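KERBRIDGE SHARED WORKSHOP
Automation Build Group
Minutes of the Monthly Meeting, March

Held in the main room on Monday. The meeting was called to order at 6:40 p.m. A quorum was present.

1. Minutes of the previous meeting

The minutes of the February meeting were approved with one correction. Under item 4, "gear motor" should read "servo motor."

2. Build report: Rinby desk-tidying arm

The group received the build report on the Rinby arm, covering work since the last meeting. The base plate has been redrilled and the shoulder joint refitted with the heavier bearing. The elbow still has play in it when the arm is fully extended. The build lead was asked to measure the play at three positions and report the results in writing.

The control software now records hand motion at a steady rate. A total of 1513 recordings are held on the workshop drive. Of these, 800 have been checked and labeled. It was agreed that no new object types will be added until the remainder have been reviewed.

The report also dealt with the table tasks. The current set uses ordinary desk supplies, including a file holder and a document folder, on the white table. Members asked that the starting layout be written down for each task so that sessions run on different evenings can be compared. 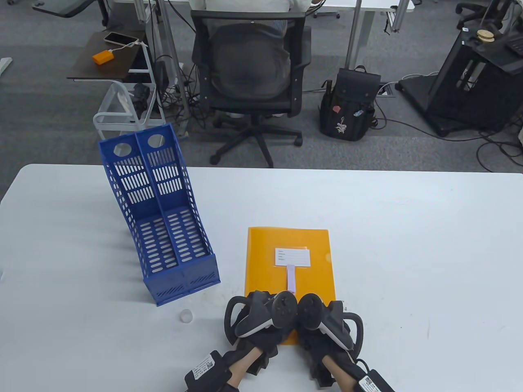 The layout sheet will be kept in the ring binder by the door, with a copy on the drive. Any member who changes a starting position shall initial and date the sheet.

One member questioned whether flat items should remain in the set, as the Rinby fingers do not yet close low enough to lift a folder by its edge. After discussion it was moved and seconded that flat items be kept. The motion carried, with two opposed.

3. Gripper fingers

Two finger designs were put before the group. The Luvari pattern is narrower and prints in a single piece. The Bettencourt pattern has a replaceable pad and takes longer to assemble. Both fit the present wrist mount without changes.

Members in favor of the Bettencourt pattern noted that small bottles and caps need a soft surface and a firm pinch. Members in favor of the Luvari pattern pointed to the cost of pads. Comparison by hand on the same items was considered acceptable for a first trial. 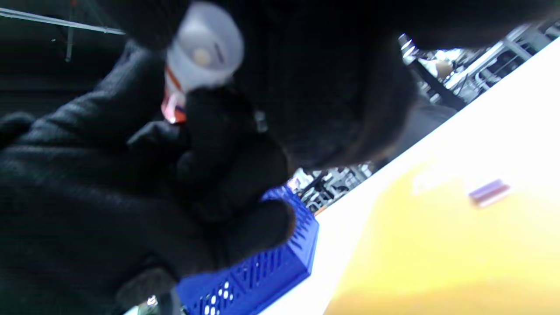 It was resolved that one pair of each pattern be printed before the next meeting, in the same material and with the same fill setting. Each pair will be tried on 19 grasps, and the results will be entered in the log whether or not the grasp holds.

4. Budget

The balance of the build fund stands at $2,494. The purchase of a second power supply was approved, subject to a written quote. A request for a larger spool rack was deferred.

5. Safety and housekeeping

Members were reminded that the stop button must be within reach of a seated operator whenever the arm is powered. Cables crossing a walkway are to be taped or covered before work begins.

The shelf marked "Rinby" is for parts in current use only. Unmarked parts left there will be moved to the common bins at the end of the month.

6. Other business

A request to open one build evening to visitors was discussed. No decision was made. The matter will return to the agenda in April together with a draft sign-in form.

7. Action items

Build lead: elbow measurements, in writing.
Software lead: layout sheets for all current tasks; review of unlabeled recordings to continue.
Print desk: one pair each of Luvari and Bettencourt fingers.
Secretary: quote for power supply; draft sign-in form.

The meeting was adjourned at 8:15 p.m.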